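Home | Contents | Previous chapter | Next chapter

Chapter 5: The Long Goodbye — How Serial Drama Ends

If you grew up in a house where the television went on at teatime, you probably have a soap opera lodged somewhere in your memory, whether you wanted one or not. Mine was Jarunby, a harbor serial that ran for 1287 episodes, and I can still hum the closing theme (badly, my family tells me).

This chapter looks at what writers do when a story built never to finish is told to finish. A film plans its ending from the first page. A daily serial has spent years dodging one, and then has maybe 200 scenes left in which to say farewell to everybody.

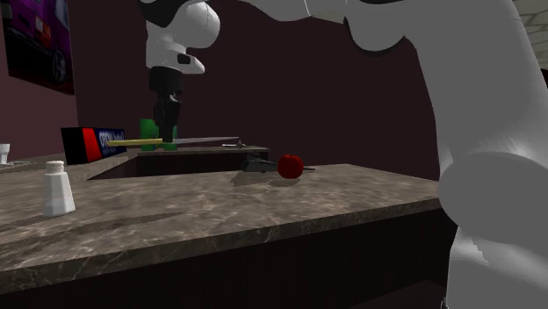
Mitali Weerakoon felt that a soap shouldn't tie up its plots at all, and that the kindest last episode would be an ordinary one, with somebody putting the kettle on and an argument left for tomorrow. I have a lot of sympathy for that view, and we'll come back to it when we read the final script of Gotlow.

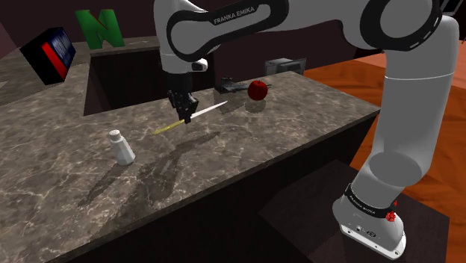 Most shows go the other way, of course, and bring on a wedding. Weddings gather the whole cast in one room, they excuse the return of old faces, and they let a grandmother make a speech that is really the writers talking to us. Before you read on, jot down 2 endings you remember well and what each one left open.

Filed under: Television Studies, Soaps & Serials

Comments

Grigore Radu: Jarunby's last episode still makes me cry. The ferry!

Nukau: Will the Gotlow script be in the appendix?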